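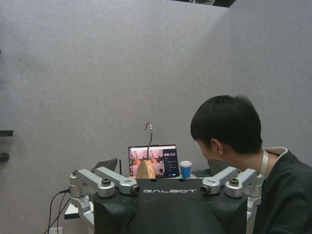 The gray wall, with the vent up top.

I had been looking at that wall for a good part of the afternoon when Mohit Nautiyal came in with two coffees and asked me what color I thought it was.

"Gray," I said.

"Which gray?"

Now, I should explain that I'd been hired by Soniren to find out where the humming came from (that was the whole job, I swear, it said so on the form: "humming, locate"). They'd taken the floor over from Bilyk in September, and ever since they moved in, people had been hearing a tune. A real one! It had a verse and a part that went up. The woman at the front desk could sing it, and she did, every time I walked past, and she'd put a little harmony on it by the time I'd been there two days.

So I told Mohit I didn't know which gray. He set the coffees down on the floor and put his ear against the wall, and he stayed like that so long I drank mine and started in on his.

"It's Didgate," he said finally. "The gray. It's off the Didgate card. My father painted houses, and he did our entire hallway in it, and my mother cried."

"Happy crying?"

"No."

I wrote down Didgate, since I was being paid 300 dollars and hadn't written down anything else.

The vent was the obvious suspect, of course. Everybody in the building had told me it was the vent, including a man who came up from the parking garage just to say so. I'd had my head up near it that morning, standing on a chair that I don't think was meant for standing on, and I can tell you that what came out of it was air and a faint smell of somebody's soup. No tune. I hummed a bit of it myself, to see if the vent would join in, and then I felt silly and got down.

"When does it start, usually?" Mohit asked.

"Six o'clock, they say. When people are putting their coats on."

"And you've heard it?"

I hadn't, and that was what was starting to bother me. Both evenings I'd sat right there with my notebook, and both evenings half the office had gone quiet and tilted their heads and said there, there it is, and I'd got nothing. I'd even nodded along the second time. You get embarrassed! It's like when everybody sees the deer and you're still looking at the wrong tree.

I told Mohit this and he was nice about it. He slid down and sat next to me with his back against the desk, and we watched the shadow on the wall, the long slanting one under the vent. I'd grown fond of that shadow. I'd been calling it the roof, in my head, because if you squinted it looked like the side of a house, and I'd put a family in there and given them a dog.

"My mother got used to it, you know," he said. "The hallway. She used to sing in it. She said the gray was so dull that somebody had to."

"What did she sing?"

He thought about it, then did a line or two under his breath, not very well. It had a verse. Then it had a part that went up, and he couldn't reach it, so he sort of pointed at the ceiling instead.

I put the coffee down.

"Has the woman at the front desk been singing that to you?" I said.

"What woman? I came up the back stairs."

Down the hall somebody was shutting drawers, and a chair rolled, and I could hear the zippers going on people's coats. Mohit had stopped singing by then, I'm sure of it, because he was hunting around for the lid of his cup. I moved over until my shoulder was touching the wall. It was very faint. It was a little flat on the low notes.

"Do the next bit," I told him, "the part after it goes up," and he said he'd never learned that part, and I said shh, hang on, I think we're about to get it.

Filed under: Short Fiction, Odd Jobs, Quick Reads

Contact the editors | © Prultero Stories. All rights reserved. | Back to top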